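### 3.2 Reheating habits and plate waste

Participants kept a paper diary for six weeks and noted each meal that included food cooked on an earlier day. We asked for the dish, the time since it was first cooked, and the way it was warmed. Toledo's coding sheet was used with one change — soups and stews were entered separately, as they were often topped up with fresh ingredients before serving.

Most households in the Drutberg group owned a countertop oven and used it for small portions of bread, potatoes, and baked pasta. Households in the Florier group relied more on the stovetop. Both groups threw away rice and cooked greens more often than any other leftovers, and the reason given most was texture.
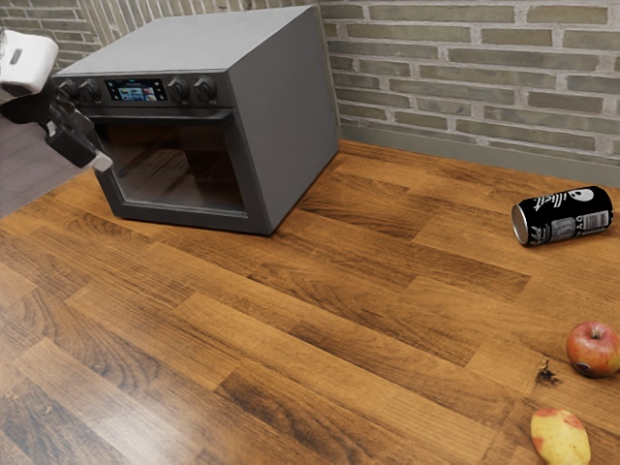

**Figure 2.** Countertop oven on a wooden tabletop.

Portion size mattered more than the method of warming. Leftovers of less than 300 grams were often kept for a single person's lunch and then forgotten, while larger amounts were planned into a second dinner. Several diaries mention food found at the back of the refrigerator after eight days or more. We counted these entries as waste even when the writer did not say what was done with them.

Diaries with more than 25 blank meals were left out of the comparison. This removed more households from the Florier group, where shift work was common and evening meals were often eaten away from home. The effect of these gaps is taken up in Section 5.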